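Cold Opens and Slow Burns: How the Series "Masasico" Handles Its Middle Episodes
Waraporn Khamphan
Media Studies project report, September 21, 2024

I picked this topic in June, after I watched all of Masasico in one long weekend and then went straight back to the start. I wanted to know why the middle of the season felt so much quicker than the rest, even though less seems to happen in it. My report looks at the episodes one by one, with a small viewer survey at the end.

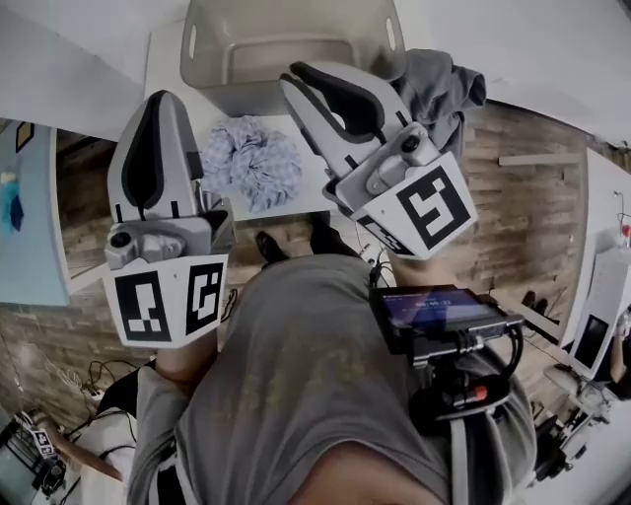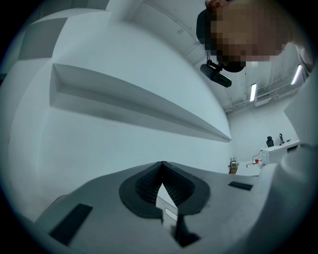
A hand-held gripper.
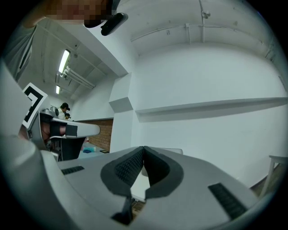
1. The show and the question

Masasico follows Benavides, a young mapmaker who can hear what a place sounded like in the past. She lives in the harbor town of Tellumitz with her uncle, and she has spent years pretending that the voices are just a ringing in her ears. The first two episodes are mostly about family dinners, school trouble and her best friend Dindik, who is my favorite character by a mile (he talks to seagulls and gets most of the good lines). The danger only shows up for real in episode three, when she hears her own name spoken in a recording of the old town wall.

My question was simple. How does a show keep people watching when the big fight is still several episodes away?

2. What I did

I timed every scene in the five middle episodes and wrote down who was in it, where it took place and whether it ended on a question. That gave me 133 scenes. I counted a new scene each time the place or the time of day changed, and that got tricky in episode five, where Benavides walks through the same street in two different centuries. I ended up treating each century as its own scene.

Then I asked students in my year to watch episode four and fill in a short form. I got 15 forms back.

3. What I found

Of the 133 scenes, 67 end on an open question. I was really surprised by that! When I watched for fun I remembered maybe three or four cliffhangers, all of them at the end of an episode. Most of these questions are tiny, though. Dindik hides a letter in his coat. The uncle locks a door he always leaves open. A bell rings at the wrong hour and everyone goes on eating.

The second thing is how the show uses its villain. The Warden is on screen for very little of episode four, but people talk about her all the time, and each of them tells a different story. The baker thinks she saved the town. The uncle won't say her name. By the time she finally sits down across from Benavides in the ferry cabin, we have so many versions of her in our heads that the quiet talk is scarier than any of the chases - and the chases are pretty great too.

On the forms, the ferry cabin came up as the best scene more often than any other. One person wrote, "I forgot to look at my phone." Several people also said they got lost in the flashbacks, and I agree that the sepia color in those parts makes it hard to tell the two older time periods apart.

4. Problems

My group of viewers was small and most of them already like fantasy shows, so I would be careful with the survey part. I also did all the scene timing by myself, and another person might cut the scenes differently. If I did it again I would ask a second person to time at least one episode and then compare our notes.

I would also love to do the same count for the finale, where the pace changes completely and Dindik gets almost a whole act to himself.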